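2020-12-02, bench log, plate drying

Run 344 stopped early. Grip fault on the hand-held unit, the third this week with a plate and cloth together.

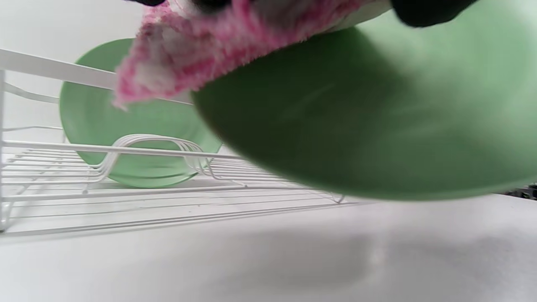 Panagiotis Pavlović thinks I am blaming the wrong part. The jaw motor is fine, he wrote back within the hour, and if I pull the current trace I will see it holding steady right up to the fault; look at the width reading instead, it jumps when the cloth folds over on itself.

I pulled the trace. He is right about the current. The width reading goes from 29 mm to 3 mm in a single sample and back again, and no jaw moves that fast. The controller takes the 3 as a dropped object and opens. With a plate in the grip that is a safety matter, so I have marked the fault as such in the Canura tracker and not as a nuisance stop.

What I can't settle is whether the jump comes from the sensor or from the cable. The terry cloth is thick and the pile gets in between the fingers. Mateja Radonjić had lint in the encoder slot on the older unit in March and cleared it with a dry brush. I brushed this one out at noon and got very little. Flexing the cable by hand at the strain relief gave me two jumps in twenty tries, with nothing in the grip at all. That points to the cable -- but two is not many.

Changed for now: the controller needs five low samples in a row before it opens. This slows a real release slightly. I don't like it as a permanent fix and said so in the note to Clanent. Spare cable is part 1405, none on the shelf, ordered.

No more runs with plates until it comes. Cloth only, folded once, over the mat. Still to do: save the raw log from 344 before the disk rolls over, and ask Panagiotis what sample rate he assumed.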